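# O nome no rótulo e o queijo na mesa

A proteção das denominações de origem tornou-se, nas últimas décadas, o principal instrumento de defesa dos queijos de produção artesanal. O princípio merece apoio. Quem conserva um modo de fazer tem direito a que o nome desse produto não seja aposto a qualquer pasta prensada em fábrica distante. A aplicação do princípio, contudo, suscita reservas que o setor tem preferido calar.

O caso do queijo Kornel é elucidativo. O caderno de especificações em vigor fixa em 40 dias o período mínimo de cura e admite uma única raça leiteira. Elsa Saarela, produtora em Griltov, cura os seus queijos durante sete meses, com leite cru de duas ordenhas, e não pode usar o nome: parte do seu rebanho é cruzado. A queijaria industrial Toivonen, que cumpre todas as alíneas, vende sob a denominação um queijo correto, uniforme e sem memória do pasto.

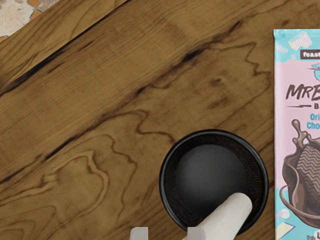
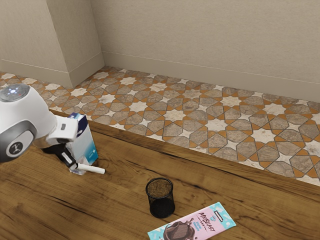
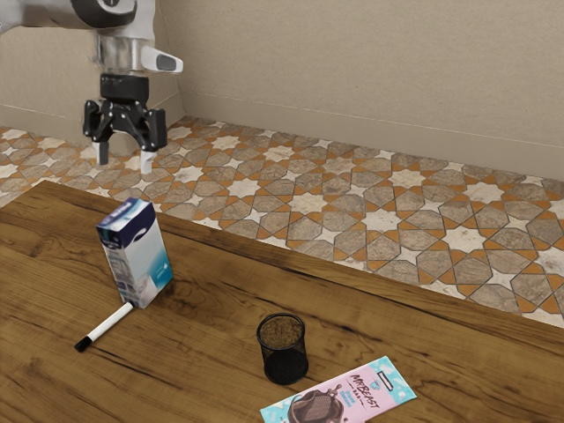
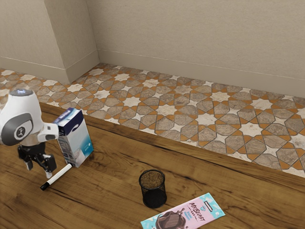

Convém recordar que os queijos tradicionais nunca foram objetos fixos. A dureza da crosta, o teor de sal e a própria forma dependiam do inverno, da lenha disponível e do caminho até à feira. Um regulamento que congela a receita num dado ano protege sobretudo esse ano, e com ele as empresas que então tinham assento à mesa das negociações.

Kaisu Vuorinen, que durante longo tempo dirigiu a câmara de provas de Prornari, defende posição contrária. Sem critérios mensuráveis, sustenta, a denominação ficaria entregue ao gosto de quem prova e aos litígios subsequentes. O argumento tem peso. A fiscalização precisa de parâmetros, e a raça, o prazo e o peso verificam-se com facilidade. Sucede que a facilidade de verificação tem sido tomada por relevância, e o consumidor paga a diferença ao balcão.

Seria preferível um caderno mais exigente quanto ao leite e mais tolerante quanto ao resto: pastoreio efetivo, leite cru, coalho tradicional e prova cega anual, aberta a produtores de qualquer dimensão. A cura mínima poderia manter-se, desde que o rótulo indicasse a cura real de cada peça. Quanto à raça, bastaria exigir a predominância da local, com um prazo razoável de adaptação.

A revisão do caderno volta a discussão em setembro. As queijarias pequenas deveriam ser ouvidas antes da redação do projeto, e as suas objeções publicadas na íntegra, a par das respostas que merecerem.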